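Terkham Works Telephone User Group
Minutes of the January meeting, held in the upstairs meeting room, 2.15 pm

1. Minutes of the last meeting
Agreed with one correction: the Nandell site has 236 extensions, not 263.

2. Move to the new exchange
Stesalari have finished the wiring survey at Nandell. Two cabinets need new patch panels before handsets can go in. Terkham will move first, on a Sunday, with the old exchange left running for the following week. Direct dial numbers stay the same. The fax line in Goods In is to be kept.

3. Call figures
The main number took 2,168 calls last month, of which 200 were dropped in the queue. Most of these were before 10 am. It was agreed to add a second overflow group to the sales office and look at the figures again next time.

4. Handsets
The Åberg desk phones on trial were liked, but the headset socket is awkward to reach. Dispatch asked for a louder ringer. Cordless sets for the yard were put off until the signal has been tested behind the paint store. 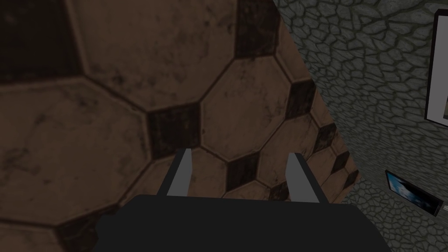

5. Voicemail
Old mailboxes will not be carried across. Staff should save anything they need before the move. The limit for each new mailbox is 640 minutes.

6. Any other business
The hold music is to be changed. Short code list to be reprinted.

Meeting closed 3.20 pm.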